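Work, Technology and the Shop Floor
Unit 6 notes: Automating the "simple" jobs
Instructor: Cornel Dumitrescu
Revised 23 January 2023

Read these notes before the seminar. They replace the older set on self-checkout, which you can still use for the essay if you have already started it.

1. What gets called simple

Last unit we looked at machines that do one thing very fast. A bottling line doesn't need to know what a bottle is. This week is about the opposite sales pitch: an arm with a hand on the end of it, sold as able to pick up whatever a person picks up. The claim behind it is usually that some jobs are made of simple motions, and that simple motions can be bought by the unit.

I'd like you to be suspicious of the word "simple" every time it appears in a brochure. It nearly always means that the person writing has never done the job for a full shift. Sorting, packing, kitting and clearing all involve holding one thing while doing something with another, and people do it while talking about the weather. Getting a machine hand to manage a ball and a cup together is a piece of engineering. 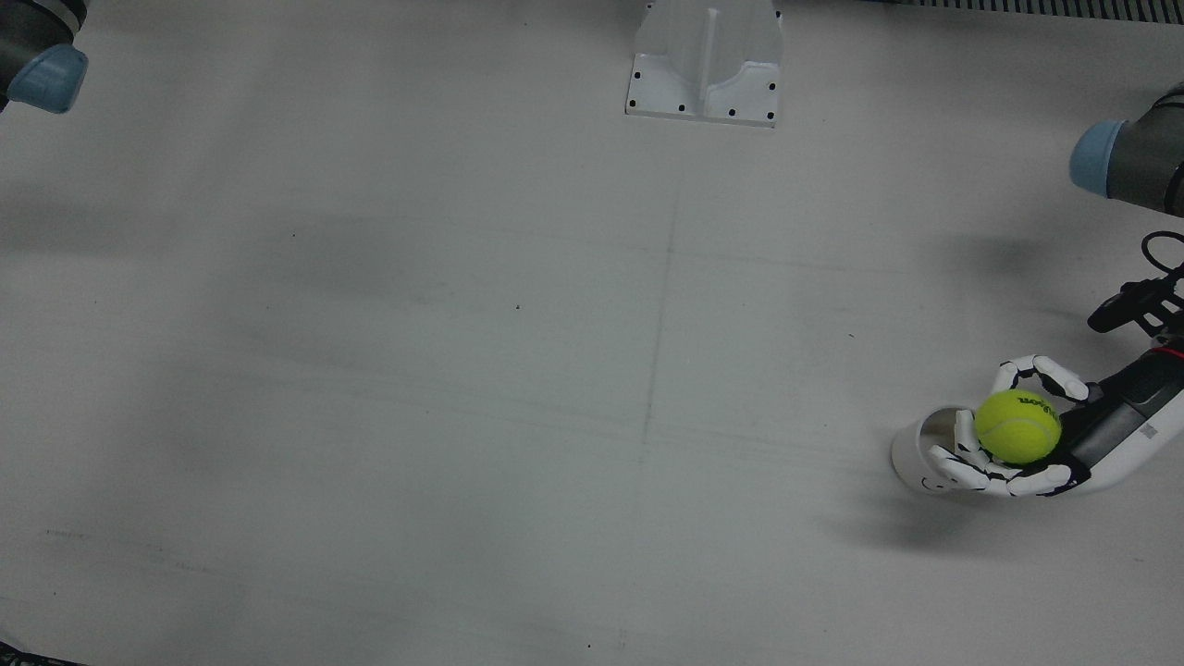
Does a hand that can grasp many things replace a packer?

It may take over some of the packer's motions, but the packer also notices the cracked lid, swaps out the wrong label and tells the supervisor that the tape is running low, and those duties have to land on somebody.

Keep asking where they land. In most of the cases we read, they land on whoever is left, with no change in job title.

2. The Tenmont case

Tenmont is the packing site from your reading. It had 116 people on the floor when management brought in two cells from a supplier called Bakerex, for mixed-item picking. The announcement in August promised that no jobs would be lost. Strictly speaking this was kept. Contracts that ran out were not renewed, which is a different thing on paper and the same thing if the contract was yours.

Look at what changed for the people who stayed:

Breaks. They used to be taken when a line ran out of work. Now they were fixed around restarts of the cells.

Pace. Nobody was told to work faster. The totes simply arrived at the speed that suited the cells.

Skill. Six packers were given training to clear faults and reset the equipment. Their pay stayed in the packer band, on the grounds that resetting was "part of keeping the area tidy." I have read that sentence many times and still don't know what it means.

Blame. When an item was dropped, the log recorded an operator intervention. Read only the log and you would think the operators were the problem.

The supplier's answer to all this was that the machines were still learning the product range. That may have been so. But a demonstration uses items someone has chosen, and a warehouse gets whatever comes off the truck. Be fair to the engineers, who often say this plainly themselves — it tends to go missing between their report and the sales deck.

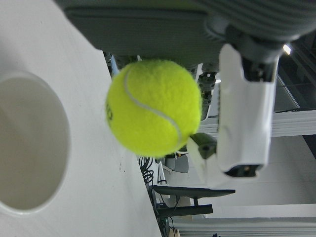

Roman disagreed with me on this point when the notes were first handed out, saying that his back gave out after years of lifting totes and that he would have welcomed any machine that took half of them, dropped items or not. He added that people who write about the dignity of manual work should try the night shift.

I take the objection seriously and have left it in. My reply is that the Tenmont cells handled small, light items. The heavy totes were still lifted by people. If relief from strain is the argument for buying, check whether the thing bought relieves any.

3. Who is standing next to it

Every "unattended" system I have visited had someone attending it. The useful questions are what that person is called and what they are paid. At one site the title was "process guest." Setup, adjustment and testing are work, even when they are entered under the purchase price, and they don't stop on the day the invoice is paid.

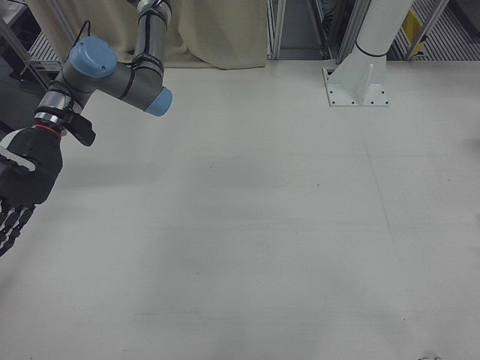 Fig. 3. Robot arm and black multi-fingered hand over a light gray worktable.

The Kumeseo report in your reader runs to 191 pages. Labor after installation gets two of them. Read those two closely and then look at the payback table, which assumes that upkeep costs nothing after the first year. I can't find any argument for that assumption in the text. If you do, bring the page number.

A second thing to check in any such table is what the machine is being compared with. Often it's the old process on a bad week, against the new one as it is meant to run. 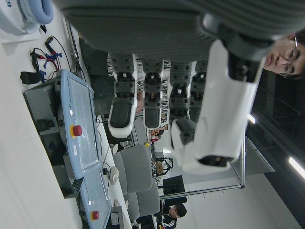
None of this shows that the purchase was a mistake. Some of the Tenmont staff preferred the new arrangement, mainly the ones who had been moved off the labeling bench. It does show that "it does the work of so many people" can't be checked until someone writes down what the work was, and at Tenmont this was done after the cells were installed, by the supplier.

For the seminar

Pick a job you have held. Write one page listing what you did in a single hour, including the parts that were never in the job description. Mark the parts a machine hand might do. Then say who would do the rest, and under what title.

Reading: the Tenmont case in full; Kumeseo report, the labor section and the payback table. The appendix is optional.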